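3.2 Course setting and the shelf task

The project course runs for one semester and is open to students in the third and fourth year. In the semester reported in this paper, 20 students took part and worked in groups. The laboratory sessions were held on Wednesday afternoon. Before the first session each student had to pass a short safety test on paper, and had to show the instructor, Teodoro Agbayani, that he or she could find and press the emergency stop without looking for it.

We name the main exercise of the course the shelf task. A group receives a display stand, a number of shop items and access to the arms, and it must prepare a sequence in which items are moved between the stand, the table and a basket. The choice of the items is left to the group, with only two conditions: nothing may be made of glass, and nothing may be heavier than the payload which is written in the course guide. In earlier semesters we used wooden blocks of the same size. The students finished the blocks quickly, but their reports were thin, and they wrote very little about how the grasp was chosen. With shop items the discussion in the reports became longer and also more exact.

Two table layouts are used. In the first layout the stand holds items of one kind only, so the group can concentrate on the approach direction and on the distance to the neighbor item. In the second layout the items are different from each other in shape and in packaging, and two arms share the table. The software is the same for both. Motion is recorded with Kivi, a small program written by former students of our department, and the recorded sequences are stored and compared in Climis, which the students open from their own laptops. Figure 4 shows both layouts. 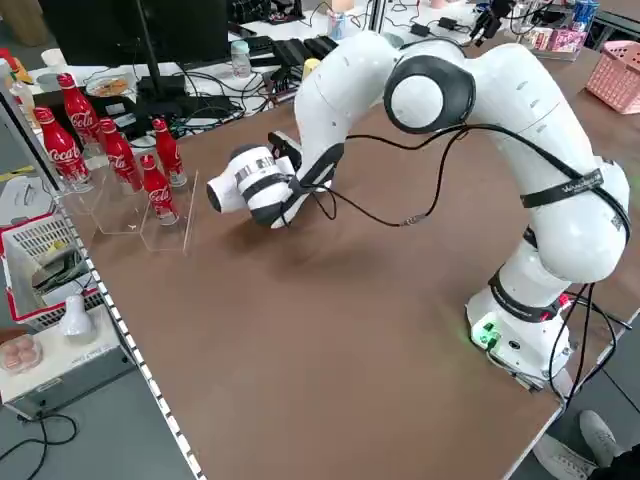
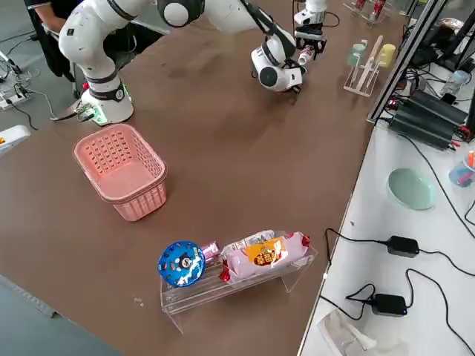
Figure 4. Table layouts of the shelf task. First picture: layout A, with red bottles of one kind on a clear stepped stand. Second picture: layout B, with mixed items on a clear stand and two arms at the table.

Layout A looks easy, and most of the groups started from it with high confidence. The difficulty is in the steps of the stand. When the gripper comes from above toward a bottle in a lower row, the fingers have little room on the side of the bottle which stands behind and higher. Four groups solved this by taking the bottles in a fixed order, beginning from the front. Another group rotated the wrist before each approach, which gave more freedom in the order but made the sequence slower. We did not tell the students which solution we prefer, and we gave the same points for both.

In layout B the grasp is no longer the same for each item. A round tin can be taken by the rim or across its lid, and a snack package shaped like a candy has soft ends which are easy to touch but not safe to hold. Several students planned the grasp at the wrapper end in their first proposal and changed it after the discussion with the instructor. The second arm adds the problem of waiting. Each group had to write down, before any motion, which arm has the right to enter the middle of the table and at what moment this right is given to the other one. We asked for this plan on one page, drawn by hand.

Over the semester the groups stored 154 sequences in Climis. A sequence was counted as complete if all items named in the plan reached their target place and the operator did not touch any of them. Sequences stopped by the operator were kept also, together with a short note on the reason, and we used these notes for the analysis in Section 4. Almost 6 of the sessions were lost for layout B when the license of the planning module was not renewed in time, and during this period all groups worked with layout A only. The comparison between the layouts should be read with this limit in mind.

The grade was given for the plan, the notes and the final report. The number of complete sequences had no influence on it.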